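Ficha de juego

Una ficha de juego es una pieza pequeña, por lo general en forma de disco, que sustituye al dinero en las apuestas de mesa o sirve para llevar la cuenta de los tantos. Se emplea en casinos, en partidas privadas de naipes y en numerosos juegos de sociedad. Carece de valor propio: lo recibe de la entidad o del grupo de jugadores que la pone en circulación, y lo pierde fuera de ese ámbito.

En español el término convive con denominaciones regionales y especializadas. Se llama placa a la pieza rectangular de valor elevado, habitual en las salas europeas, y tanto a la que solo registra puntos. El anglicismo chip aparece con frecuencia en la prensa y en los reglamentos traducidos, si bien ficha es la forma preferida en la mayoría de los textos normativos.

Contenido
1 Historia
2 Materiales y fabricación
3 Valores y colores
4 Uso en las salas de juego
5 Uso doméstico
6 Almacenamiento y transporte
7 Seguridad y falsificación
8 Coleccionismo
9 Véase también

Historia

El empleo de objetos sin valor intrínseco para representar cantidades es muy anterior a los casinos. Guijarros, semillas, conchas y piezas de hueso sirvieron para contar puntos en culturas distintas. En Europa, los jetones metálicos utilizados en la contabilidad sobre tablero pasaron con el tiempo a las mesas de juego, donde resultaban cómodos por su tamaño regular.

Durante el siglo XVIII se difundieron en los salones europeos los tantos de nácar procedentes de China, grabados con motivos florales, escenas de paisaje y, en los encargos de familias acomodadas, escudos o iniciales. Se fabricaban en varias formas – redondas, ovaladas, alargadas, en forma de pez – y cada una correspondía a un valor convenido por los jugadores.

En los Estados Unidos, la expansión del póquer en el siglo XIX creó una demanda nueva. En los primeros tiempos se apostaba con monedas, pepitas u oro en polvo, medios difíciles de fraccionar y de comparar. Los establecimientos recurrieron después a piezas de hueso, marfil o madera y, hacia finales de siglo, a las de arcilla compuesta, que podían llevar dibujos en relieve o incrustados y eran más difíciles de imitar.

La ficha moderna de casino, con inserciones de color en el canto y la identificación de la sala en el centro, se consolidó en el siglo XX junto con la regulación del juego. A partir de entonces su diseño dejó de ser una cuestión meramente decorativa y pasó a depender de requisitos de control.

Materiales y fabricación

Las fichas llamadas de arcilla no se componen hoy exclusivamente de ese material. Se trata de mezclas que incorporan cargas minerales y aglutinantes, prensadas con calor en moldes que dejan una textura característica en el borde. Las fórmulas suelen mantenerse en secreto, tanto por motivos comerciales como de seguridad.

Las fichas cerámicas permiten imprimir toda la superficie, incluido el canto, y admiten diseños de gran detalle. Las de plástico inyectado son las más económicas y predominan en los juegos de uso familiar. Algunas contienen un disco metálico interior que aumenta el peso; los aficionados discrepan sobre la conveniencia de este recurso, ya que una pieza más pesada no es necesariamente más agradable al tacto ni más estable al apilarse.

Las placas se elaboran tradicionalmente con acetato de celulosa u otros plásticos de aspecto nacarado. Suelen llevar numeración individual, lo que facilita su seguimiento en caja.

El acabado influye en el comportamiento de la pieza. Una superficie demasiado lisa hace que las pilas resbalen, mientras que un borde vivo desgasta las fichas vecinas y el tapete. Las piezas nuevas de arcilla compuesta presentan aristas marcadas que se suavizan con el uso.

Valores y colores

No existe un código universal. Cada casino fija sus propias equivalencias dentro de lo que permita la autoridad competente, y una misma tonalidad puede representar cantidades diferentes en dos salas de la misma ciudad. Son frecuentes, con todo, algunas convenciones de origen estadounidense: el blanco para la unidad, el rojo para 5, el verde para 25 y el negro para 100. En las denominaciones de 20 y 50, menos extendidas en los juegos domésticos, la variedad de colores es mayor.

En la ruleta americana se utilizan además fichas sin valor impreso, cuyo color identifica al jugador. El valor se establece al comprarlas en la mesa y solo rige en ella, de modo que deben canjearse antes de abandonarla.

Las fichas de torneo constituyen un caso distinto. La cifra que muestran expresa puntos dentro de la competición y no puede convertirse en efectivo. A medida que suben las apuestas obligatorias, las denominaciones inferiores se retiran y se cambian por otras más altas.

Uso en las salas de juego

El jugador obtiene las fichas en la mesa o en la caja y las canjea al terminar. El procedimiento tiene varias consecuencias prácticas: agiliza los pagos, permite comprobar las apuestas de un vistazo y concentra el manejo de efectivo en pocos puntos vigilados. Diversos estudios sobre la conducta del apostador han señalado también que la sustitución del dinero por un objeto intermedio puede atenuar la percepción del gasto.

Los crupieres reciben formación específica en el manejo de fichas. Entre las técnicas básicas figuran el corte de pilas en grupos iguales, la comprobación por comparación de alturas y la extensión de las piezas sobre el tapete para que las cámaras puedan registrarlas. Arrojar fichas al centro de la mesa de manera que caigan mezcladas se considera incorrecto en el póquer, puesto que impide verificar la cantidad apostada.

Uso doméstico

En las partidas privadas, el número de fichas necesario depende de la modalidad y de los participantes. Como norma práctica se reparten a cada jugador 50 piezas en varias denominaciones, con predominio de las más bajas. Conviene que la equivalencia se acuerde antes de comenzar y quede anotada a la vista de todos.

Fuera de las apuestas, las fichas se usan como contadores en juegos de tablero, como marcadores de turno y como material de apoyo en la enseñanza del cálculo.

Almacenamiento y transporte

Las mesas profesionales incorporan una bandeja situada ante el crupier, con canales en los que las fichas descansan de canto, ordenadas por valor. Puede ser metálica o plástica y en muchas salas dispone de una tapa con cerradura para las horas de cierre. Para el ámbito doméstico se comercializan bandejas sueltas, maletines con espuma y soportes giratorios. Las bandejas de plástico transparente, divididas en compartimentos curvos, permiten ver el contenido por los costados.
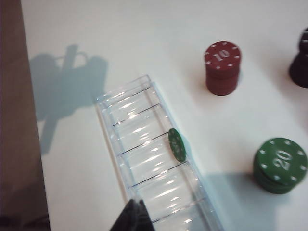 Seguridad y falsificación

La protección de las fichas combina elementos visibles y ocultos. Entre los primeros se encuentran los dibujos del canto, las microimpresiones y los hologramas; entre los segundos, las tintas reactivas a la luz ultravioleta y las etiquetas de radiofrecuencia, que permiten asociar cada pieza a un registro electrónico. Ante la sospecha de fraude o de robo, una sala puede declarar sin validez una serie completa y sustituirla por otra de reserva.

El canje entre establecimientos suele estar prohibido o limitado. Cuando un casino cierra o renueva su juego de fichas, se anuncia un plazo de reembolso y las piezas retiradas se destruyen, normalmente por trituración y ante testigos.

Coleccionismo

Las fichas fuera de circulación son objeto de un coleccionismo afín a la numismática. Se valoran la rareza, el estado de conservación, la procedencia y el interés gráfico. Las emisiones conmemorativas, producidas en cantidades limitadas, tienen un mercado propio, aunque muchos coleccionistas prefieren las piezas que circularon en mesa.

Para su conservación se recomienda evitar la luz solar directa, los disolventes y las fundas de plásticos inestables. La limpieza enérgica elimina la textura del molde y reduce el valor de la pieza.

Véase también

Bandeja de crupier
Jetón
Juegos de naipes
Numismática
Póquer
Ruleta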